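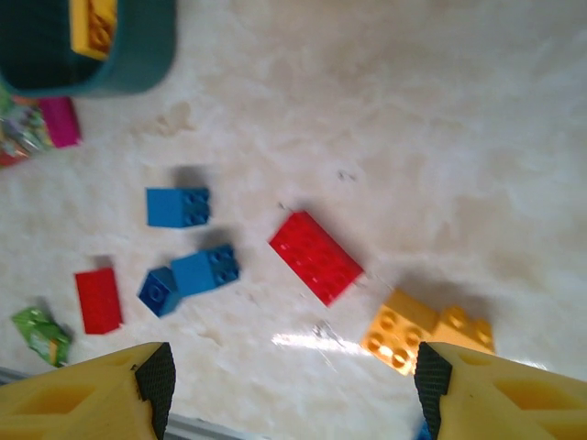 Cream and white floor with a marble-like pattern.

Clellton gas leak: your questions answered

Last updated Feb 21, 2020

This page is for people living or working in the area affected by the gas leak on Kamitz Road. It covers going home, getting your supply back, pets, cars and claims. We will change the answers when things change. If you smell gas now, leave the building, don't touch any switches and ring the gas emergency line from outside.

What happened?

A medium-pressure main under Kamitz Road was damaged during drainage work near the junction with Ela Lane. Gas got into a cable duct and was picked up in several cellars. The fire service set up a cordon and asked everyone inside it to leave. Engineers shut the main off later that evening.

Was anyone hurt?

No. One contractor was checked over by an ambulance crew and did not need to go to hospital.

Was there a fire?

No. Fire engines stayed on Kamitz Road overnight as a precaution, and people saw crews with hoses laid out. They were not used.

How many homes are affected?

2,540 properties lost their gas supply. Far fewer were evacuated, only those inside the cordon. We posted 2,675 letters, a higher number because flats above shops and some business units were written to separately. If you didn't get a letter and think you should have, please tell the enquiry desk.

Where is the cordon now?

The cordon has been cut back to Ela Lane and the lower end of Kamitz Road, between the chemist and the railway bridge. Everything north of the bridge is open to people on foot. Kamitz Road itself is still shut to traffic.

When can I go home?

If your home is outside the present cordon, you can go back now. If it is inside, please wait for a text or a visit. Every building has to be tested for gas on each floor, cellars included, and given a clear reading twice before it is released. Gebhard Camenzind, who is in charge of the testing teams, expects the last buildings on Ela Lane to take longest, as the cellars there run into each other.

Can I go in just to fetch something?

Only for medicines, medical equipment or animals, and only with a firefighter. Ask at the tape by the chemist and bring something with your address on it. Please don't ask for laptops, clothes or school books. Crews have been told to say no.

My pet is still inside. What do I do?

Tell the officer at the cordon what kind of animal it is and where in the house it usually hides. Bring a carrier if you can borrow one. Fish and reptiles that rely on electric heaters should be all right, as the electricity was only off for part of the first evening.

Where is the rest centre?

At the Nechyporuk Hall, behind the library. It is open day and night until the cordon is lifted. There are hot meals, showers, camp beds and a quiet room. Dogs on leads are welcome in the side room only. Setsuko Oda runs the front desk and can book a hotel room for anyone who can't manage on a camp bed.

Is there anything for children?

Yes. Toys and books are set out in the small room off the main hall during the day. A parent or carer has to stay with them. Schools outside the cordon are open as normal. Clellton Infants is sharing the junior school's building until further notice, and parents have been sent a message about drop-off. 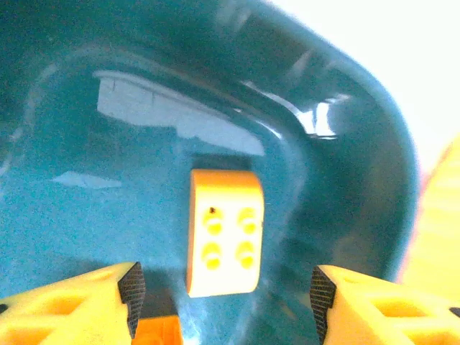 Can I leave my car where it is?

Yes. No parking tickets will be issued inside the cordon, and permits that run out while the road is closed will be treated as valid. If your car is stuck and you need it for work, speak to the cordon officer, who will tell you whether that stretch has been cleared.

When will my gas be back on?

The main has been repaired and is being pressure tested. Once it passes, an engineer has to visit every property to turn the supply on at the meter. Please don't do this yourself. The network expects to need 3 working days from the time the test is passed. Households with someone on the priority register will be visited first.

What if I am out when the engineer comes?

They will leave a card with a number to ring for another visit. You can leave a key with a neighbour, but there must be an adult in the house while the work is done.

How do I know the engineer is genuine?

Ask for the identity card and ring the number on your letter to check it. A real engineer will be happy to wait on the doorstep. We have had two reports of callers asking for money to reconnect a boiler. Reconnection is free.

Can I get a heater?

Electric fan heaters and single hotplates can be collected from the Nechyporuk Hall. The limit is 2 items per household. Don't plug a heater into an extension lead, don't dry clothes on it and don't leave it on overnight. Camping stoves and barbecues must not be used indoors, as they give off carbon monoxide.

What should I do with the food in my kitchen?

The power was off for a short time only, so a fridge or freezer that was kept shut should be fine. Check that it came back on. Throw away anything that was left out on the worktop when you had to go, such as cooked rice, meat or milk.

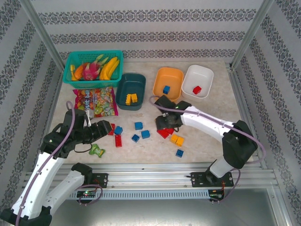
Tins, packets and anything sealed can be kept. You don't need to get rid of food because there was gas in the building, and plates and pans only need a normal wash. Extra bin collections will be made on Ela Lane once it reopens.

Can I claim for hotel or food costs?

Households are entitled to a fixed payment for each full day without gas. It is paid by your supplier and you don't have to apply. For hotels, meals or spoiled food, keep the receipts and use the claim form at the hall. Olesia Hrytsenko is at the claims table every afternoon and can help you fill it in.

I run a business. Is there any help?

Businesses claim on a different form. You will need your January accounts or till records to show normal takings. Check your own insurance too, as some policies cover loss of access.

Will there be a public meeting?

Yes, at the Nechyporuk Hall after the road reopens. Oksana Tkachenko will chair it, and the contractor and the gas network have both been asked to send someone. Questions can be handed in beforehand at the front desk, and a written record will be put on this page.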